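Section 5: Setting up the pick-and-place bench
Robotics Club build manual, February revision
Maintained by Rosalinda Calimlim

Read Section 4 first if the arm hasn't been homed today. Everything below assumes homed arm, E-stop tested, laptop logged in as club.

5.1 Before you power on

1. Wipe the tabletop. Dry cloth only, no spray while the arm is plugged in.
2. Check the wrist camera cable. It should run along the forearm with slack at the elbow. If it's tight, redo the clips.
3. E-stop within reach of whoever is driving. Not across the room.
4. Hair tied back, sleeves up, lanyards off.
5. Power strip on, then arm controller, then laptop. In that order. Wait for the controller light to go steady before you open Trudau.

CAUTION: Glass plates go on the table AFTER the arm is homed. Homing sweeps low.

5.2 Starting a session in Trudau

1. Open Trudau, choose the Stotis arm profile. There are 2 Stotis profiles in the menu -- you want the one marked "wrist cam". The other one is for the old mount and the offsets are wrong.
2. Press Connect. If it hangs, unplug the USB and start again from step 1.
3. Open the camera panel. Confirm you have a live picture.
4. Jog the arm to the Look position and open the gripper all the way.

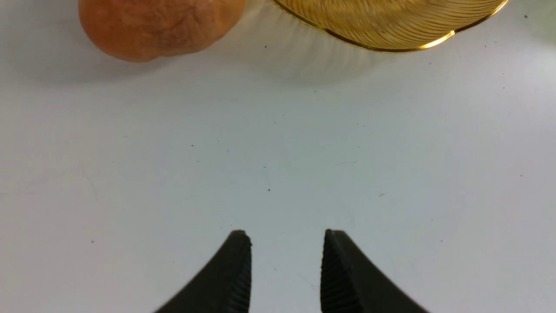 Framing check comes next, and do it every session even if the last team swears nothing moved. Both fingertips should show at the bottom of the picture with clear tabletop between them, and the ridged inner faces should be sharp enough to make out the lines. Objects near the top, like the orange piece and the gold grooved one, are fine to leave half out of view at this stage. You'll be driving toward them anyway. Dark specks on the white are a different matter: our blob finder will pick up the bigger ones if the threshold is low, so wipe again or raise the threshold before recording.

Note: if only one finger shows, the camera bracket has rotated. Loosen, square it up, tighten by hand. Don't use the driver, the threads in that bracket are allready tired.

5.3 Teaching the first pick

1. Speed to 24 percent. Leave it there until you've passed the driver check.
2. Jog sideways until the target is centered between the fingers.
3. Come down in small steps. Stop when the tips are level with the middle of the object.
4. Save the pose. Name it with your team name and the object, no spaces.
5. Close in soft mode. Watch the force bar.
6. Lift straight up, hold, then go to the drop pose.

Force limit is in raw counts, not newtons. Start at 1,479. That's the value from the Castillo meet and it held up fine on soft pieces. Lower it if you see dents. Don't raise it without asking Rosalinda.

CAUTION: Never close on the rim of a plate. Glass plus serrated fingers = chipped glass, and then we're sweeping the table for an hour.

5.4 Picking off a plate

Harder than picking off the bare table. The plate is raised so your saved heights are off, and the glass throws glare back at the camera. Do this one only after 5.3 works for everyone on the team.

1. Place the plate flat, check it doesn't rock.
2. Put the pieces on with a gap between them. Fingers need room on both sides.
3. Re-teach the height. Do NOT reuse the table height, you will hit the glass.
4. Bring the fingers partly together before coming in over the plate. Wide open, they tend to knock the neighbor piece.
5. Line up on one end of the piece you want and check the view before going any lower. You're looking for something like the view below, fingertips just short of the right-hand piece and the other one close beside it.
6. Look for white streaks on the glass. If one runs across your target, turn the plate a little or move the lamp. Streaks off to the side are ok.
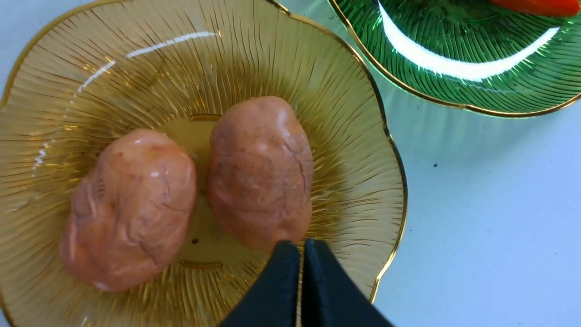

5.5 Recording a run

1. Reset the pieces to your start layout.
2. Press Record, say the team name out loud for the audio track.
3. Run the saved sequence. Hands off the table.
4. Press Stop once the arm is back at Look.
5. Mark the run good or bad in the Drundus log right away. Bad runs stay in the log, don't delete them. Judges ask.

Note: Drundus drops the upload if the laptop sleeps. Keep the lid open til the bar is full.

5.6 If something goes wrong

Arm stalls mid-move -- E-stop, then clear the table, then release. Re-home before anything else.

Piece slips out on the lift -- pose is too high or you're too far out on the end. Re-teach, don't squeeze harder.

Camera picture freezes -- stop driving. Don't finish the move from memory. Reconnect from the camera panel.

Blob finder boxes the plate instead of the piece -- common with gold and amber glass under orange pieces, the colors are too close. Draw the box by hand for now. Fix is on the list for the next build.

5.7 Shutdown

1. Plates off the table first, back in the padded bin.
2. Arm to Park.
3. Quit Trudau, controller off, power strip off.
4. Sign the sheet by the door with your team name and time out. Lab closes at 6 pm.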